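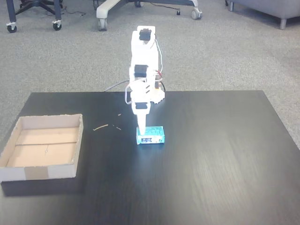
# Fondden – registos de chuva

Totais diários de precipitação de 2 postos, Brakholm e Welholm, em CSV. São 1.461 linhas por posto, uma por dia.

## Colunas

- `posto`: nome do posto
- `data`: dia da leitura
- `mm`: total em milímetros
- `nota`: texto livre, quase sempre vazio

Leituras em falta ficam em branco – zero quer dizer dia sem chuva. As notas de Brakholm foram revistas em setembro por Tshepo Naidoo. 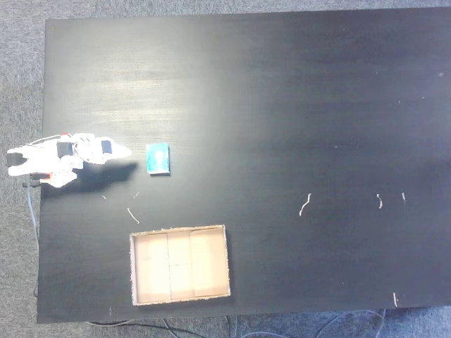

**A que horas fecha o dia?**

Às 9h, hora local. A chuva da noite conta para a data da leitura.

Contacto: Marietjie Van der Merwe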